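Tarkwood House Residents' Association
Minutes of the general meeting, July 13, 2018
Held in the ground floor meeting room, start at 18.30

Chair: Mr Fahmy
Minutes: Oleksandra Ostapchuk
Present: 28 residents. Apologies were received from flats 6, 19 and 31.

1. Minutes of the last meeting

The minutes were read and accepted with one correction. Under item 4 it was written that the bicycle store is open until 22.00. The correct hour is 21.00.

2. Matters arising

The lamp at the back entrance has been changed. The new one is brighter and two residents on the first floor find that it shines into their bedrooms. Mr Fahmy will ask the electrician if it can be turned more to the ground.

The letter to the council about the broken kerb in Trolness Road was sent and an answer has come. The council has put the kerb on its list but gives no date. It was agreed to write again in September.

3. Money

The balance of the account is £3,379. From this we must still pay £411 to Ililent for the cleaning of the gutters. The bill came later than expected and the amount is higher than in the offer – the difference is for one extra visit, when the cleaners could not reach the north side because of parked cars. Some residents asked why we should pay for this. Mr Fahmy explained that we had promised to keep the place free and did not do it. The payment was approved, with two votes against.

4. Stairs and landings

The fire safety visit took place in the spring and the report was given to all flats. It says that the landings must be kept clear. At the moment there are prams, plant pots, boxes and shoes on nearly every floor. The rule in the lease is clear, but until now it was not applied very strictly.

There was a long discussion. The residents of the third floor said that their flats have very small halls and there is no place inside for outdoor shoes in winter. Others answered that everybody has the same hall. It was proposed to allow one low shelf or tray for shoes beside each door, but the report does not permit this on the landings, so the proposal was withdrawn. Shoes should be kept inside the flat. 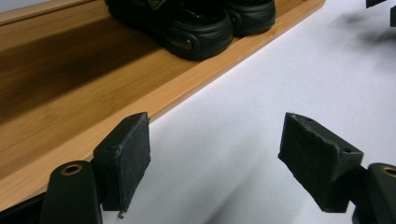
Prams are a more difficult question. The old meter cupboard under the stairs is not used any more and could take two prams, perhaps three if they are folded. Flat 12 offered to measure it. If the freeholder agrees, the cupboard will get a new lock and each family with a small child will receive a key.

All other things must be taken away from the landings in 14 days. After this date they will be moved to the bicycle store and a note will be left at the door. One resident wished it to be recorded that he does not agree with this.

5. Garden

The hedge on the street side will be cut at the end of the summer, when there are no more nests in it. The water tap was left open twice in June. Please close it fully, it needs one more turn than you think.

6. Any other business

The washing line on the roof: flat 22 asked if it may be used on Sundays. Yes, it may.

A set of keys with a green ribbon was found near the letter boxes. They are with Mr Fahmy.

The meeting closed at 20.10. The date of the next meeting will be put on the notice board.

O. Ostapchuk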